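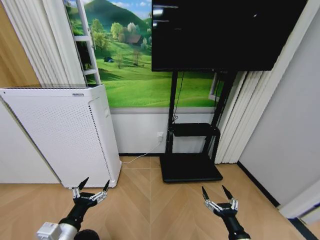
White air purifier, floor-standing

Estis Replacement Filter Set for Tower Purifiers

A full change of filters for the Estis tower range. Each set holds 3 pieces: a washable mesh pre-filter, a pleated particle filter and a carbon filter for cooking and pet odours.

Fits: Estis Tower and Estis Tower Wide. Does not fit the Zeleke desktop models, which take a round cartridge.

When to change
The particle and carbon filters last up to 3 months in a busy household. In bushfire season they will clog sooner. A grey colour across the pleats or a drop in airflow means it is time. Vacuum the mesh every 2 weeks.

Fitting
Switch off at the wall. Take the plastic wrap off the new filters. Slide them in with the pull tabs facing you, carbon last. Hold the reset button until the light goes out.

Store spares flat in their wrap, away from paint and solvents. Used filters go in general rubbish.

Stock code: Stevotard 200
Dispatched from our Wosau warehouse. Orders placed before noon leave the same day. Opened filters cannot be returned unless faulty.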